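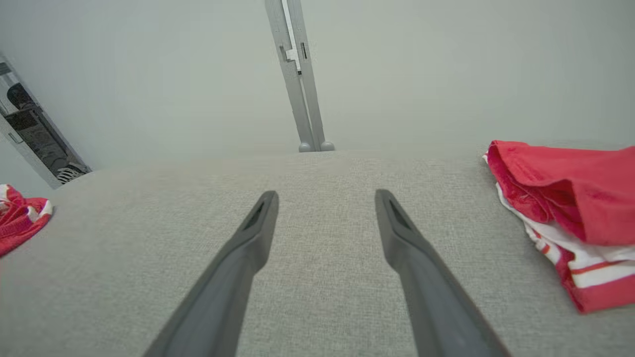
Light grey woven upholstery fabric, seen close up.

Mornby Upholstery - Trainee Upholsterer (full time, permanent)

Posted May 6, 2023

Mornby repairs and re-covers sofas, armchairs, headboards and dining chairs for private customers, and does contract work for small hotels and care homes. We are looking for a trainee to join the workshop. You do not need experience in the trade. You do need to be good with your hands and willing to repeat a job until it is right.

The work

For the first 3 months you will mostly be stripping furniture. That means taking off old covers, pulling staples and tacks, sorting what can be used again and labelling the old panels so they can be copied as patterns. It is dusty and some of it is heavy. After that you will move on to webbing, springs, cutting foam and fitting plain covers. Cutting patterned cloth and buttoning come later, usually in the second year.

You will also help with collections and deliveries when the driver needs a second person. Most of these are local, but the Lulletholm run is a long day and we pay travelling time for it.

We use a lot of plain weaves and wool blends at the moment, and from the summer we will be stocking the Zutari range of outdoor cloth. Part of your job will be keeping the roll store tidy and writing up the stock cards. Every length that is cut has to go on the card the same day.

What we are looking for

You should be able to measure accurately in millimetres and add up without mistakes. Fabric is expensive and a wrong cut usually can't be put right.

You should be comfortable standing for most of the day and lifting one end of a three-seater sofa. We have trolleys and a tail lift, but there are customers with narrow stairs.

A driving licence is useful but not required. If you have done any sewing, joinery, car trimming or sail making, please tell us, even if it was only at home. School results are not important to us and we will not ask for certificates.

Hours and pay

The week is 38 hours, with an early finish on the last working day. There is no weekend work. Overtime is offered before Christmas, when everybody wants their dining chairs back, and is paid at time and a half. You do not have to take it. The workshop closes for the last week of December and this does not come out of your holiday.

Pay starts above the minimum wage for your age and is reviewed after six months and then once a year. We will give you the exact rate before you come for the trial day. After your first full year there is a payment of £200 towards your own hand tools, which you keep if you leave. Until then you can use ours. Work boots and aprons are supplied.

Where we are

The workshop is on the Jaidee estate, in the unit behind the tile warehouse. The bus stop is 15 minutes away on foot. There is free parking and a covered rack for bicycles. The building is heated, although the loading end is cold in winter. There is a kitchen with a proper table.

How to apply

Write us a letter or an email of no more than one page. Say what you are doing now, why you would like to learn upholstery and when you could start. Photos of anything you have made or mended are welcome - please send three at most, our inbox is small. You can also leave a letter at the front counter on any weekday morning.

We will invite a few people to spend a paid trial day in the workshop. You will strip a chair, measure up a seat cushion and have lunch with the rest of us. We reply to everyone who writes, though it may take us a couple of weeks.

No agencies, please.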